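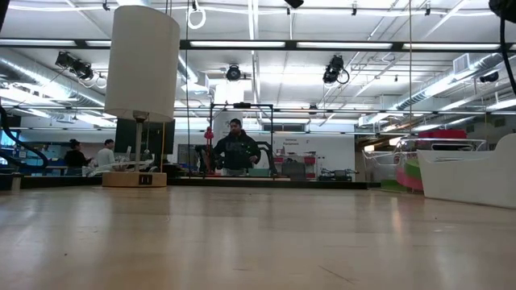
I gave up my allotment of sleep this spring to learn to bake rye bread, and after 14 loaves I think I can write something useful about it. Most of what I found online was written by people with better ovens than mine, so take this as a report from a rented kitchen with one working rack.

The recipe I started from came from Sheila Haworth, who lives two doors down and has baked the same loaf for as long as I've known her. She wrote it on the back of a gas bill. It has rye flour, water, salt, starter, and a spoon of molasses, and the only instruction is "bake until done." I asked her what done meant and she said I would know. I did not know. The first two loaves were raw in the middle and I ate the crusts with soup.

The starter came from her too, in a jam jar with a loose lid. I feed it in the evening with equal weights of rye flour and water and leave it on top of the fridge. It smelled like nail polish remover for the first week, then like apples, and now it smells like sour yogurt and I've stopped worrying about it. If yours goes gray on top, that is just liquid. Stir it back in. If it goes pink or orange, throw it out and start again.

Flour matters more than I expected. The supermarket near me sells one kind of rye and it is coarse enough to use on an icy driveway. I now drive out to Gosling, the mill shop past the reservoir, and buy the medium grind in the paper sack. It costs a little more and the dough holds together better. They also sell a dark grind, which I tried once. The loaf tasted good but it was heavy and I couldn't get a clean slice out of it with any knife I own.

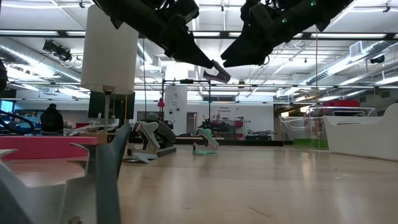

Rye dough is not like wheat dough. It doesn't stretch and there is no point kneading it. It is closer to wet cement, and you mix it with a spoon, scrape it into a greased tin, and smooth the top with a wet hand. My first attempts went wrong because I kept adding flour until I could shape it like ordinary bread. Leave it sticky. A plastic scraper is worth having. Soak the bowl in cold water right away or you will be chipping at it the next day.

The rise took me longest to figure out. My kitchen is cold in the mornings and warm by late afternoon, and the same dough can take two hours or most of a day. I tried going by the clock and got bricks. Now I watch for small holes to open on the surface, like the first bubbles on a pancake, and when there are several of them I turn the oven on. If the top has sunk, it has gone too far — bake it anyway, it will still make toast.

For the oven I go as hot as mine will run for the first 15 minutes, then turn it down to 375 and leave it for an hour. I bought a cheap probe thermometer from Vorkex, and that solved the raw middle problem. I pull the loaf when the center reads 205. Sheila looked at the thermometer and said her mother used a knitting needle.

Then you have to wait, and I am bad at this. A rye loaf cut warm will gum up the knife and taste of nothing much. Wrapped in a dish towel and left until the next day it is a different bread. Two days is better still. I bake on Saturday now so that it's ready for Monday lunches. 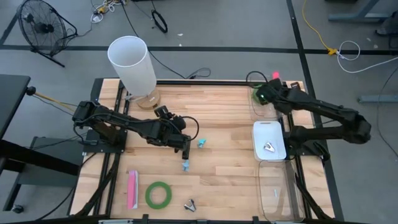 Keeping it is easy. It lasts up to 7 days in a paper bag inside the bread box, and longer in the fridge, though the crust gets tough. Slice it before you freeze it. I forgot to do that with one and had to let the whole loaf thaw for the sake of a sandwich.

I've been eating it with butter and radishes, or with the smoked cheese from the Skorkstead market if I get there before it sells out. It's also good fried in a little bacon fat with an egg on top. My brother says it tastes like a barn. He eats the white stuff and I don't bring it up with him anymore.

Next I want to try caraway, and after that a version with soaked seeds that Sheila says she used to make in June for the church supper. She can't find the recipe. It may be on the back of another gas bill, and she has promised to go through the drawer.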